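Wovholm free spins not paying into balance?

reelpatch
Anyone else playing Wovholm on Favano? I got 12 free spins from the scatter round last night and the win counter said 2,297 coins, but my balance only went up after I closed the game and opened it again. Is that normal or should I write to support?

tinbarrow
Normal for Gronico games. The balance at the bottom is a display and the real number is on the Favano side. Check the game history page. If the win is listed there, you have it.

oddlot_k
I wouldn't call it normal. I play two other Gronico slots and neither one does this. Take a screenshot of the history page and write to them anyway.

reelpatch
History page shows it, so I'm fine on the coins. Still annoying. How is everyone doing on the bonus? Mine took forever to come in.

tinbarrow
Low hit rate, decent when it lands. I set a limit before I start and quit when it's gone. I like Rajput better, the wilds stay for 5 spins.

oddlot_k
Rajput is worse in my experience. Sticky wilds look good but the base game pays nothing. Wovholm at least gives you small wins along the way.

tinbarrow
We'll disagree on that one. The base game in Rajput is fine if you keep the bet low.

marshgate
Same balance thing for me in December, on the phone app only. Desktop was fine. Clearing the cache fixed it.

Also I put the camo shirt up in the swap section if anyone here wants it.

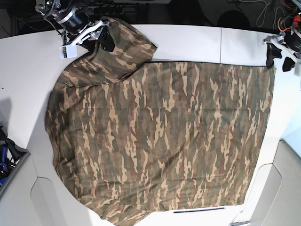
Woodland style camo, greens and browns with tan

reelpatch
On my phone too, so that could be it. I'll clear the cache tonight and post back. Pass on the shirt, thanks.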